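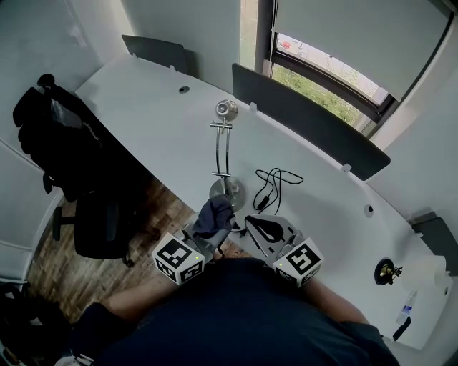
Light to Read By: Evening Study in Mamo Hall

Dindo Barredo
Second-year project report, Prernport College
February 2019

1. Why lamps

My original proposal was on daylight in public buildings. My tutor pointed out that it was January, that I lived in Prernport, and that I might like to choose something I could observe. The project therefore became a study of how students light their rooms in the evening and whether the lighting is any good for reading.

Mamo Hall is a fair place to ask. Every study bedroom has a single ceiling fitting in the middle of the room and a desk against the wall. Anyone sitting at the desk has their back to the light and reads in the shadow of their own head. The hall handbook calls this arrangement "bright and welcoming". It was presumably written standing up.

2. Method

I asked 22 residents to keep a lighting diary for two weeks. They wrote down when they sat down to work after dark, which lights were on, and how their eyes felt when they stopped. I also borrowed a Kakov light meter from the physics store and took readings at each desk, with the meter lying flat where a book would go.

The diaries varied in quality. One contained mostly complaints about the heating, which I have kept in case somebody does a project on that. Another was plainly filled in at one sitting, in one pen, with the same eyes feeling "fine" every night. I left it in the results and have tried not to lean on it.

3. Results

With only the ceiling light on, the typical reading at the desk was 70 lux. You can find a sandwich in that. Reading small footnotes is harder work, and the diaries mention headaches and "giving up" far more often on nights when no lamp was used.

With a desk lamp on, most desks came up to over 200 lux, though the figure says less than I had hoped. Moving the lamp a hand's width changed it a great deal. Several people owned a perfectly good lamp and had pointed it at the wall, the window or, in one case, a cactus. When asked, they said it looked nicer.

The Nirkix clip-on lamp was popular and widely disliked. It is cheap and takes up no room on the desk, but the neck sinks slowly over an evening until it is lighting the owner's lap. Lamps with a heavy base stayed where they were put. They also collected mugs.

Right-handed people with a lamp on the right reported writing in shadow. This has been known for as long as there have been lamps, and I am pleased to confirm it.

4. Problems

The meter was sensitive to my own shadow, and my first set of readings was mainly a measurement of me. I repeated them holding it at arm's length and leaning back, to the interest of the residents. I also had no way of separating tired eyes caused by poor light from tired eyes caused by essays.

5. Suggestions for the hall

Put a lamp in every room and fix it to the left of the desk, with a spare bracket on the right for left-handers. Use a warmer bulb in the ceiling fitting. Ask new residents to sit at the desk with a book open before they decide where the lamp goes.

I sent these to the hall office. They replied that the bulbs are under review and asked whether I still had the stepladder.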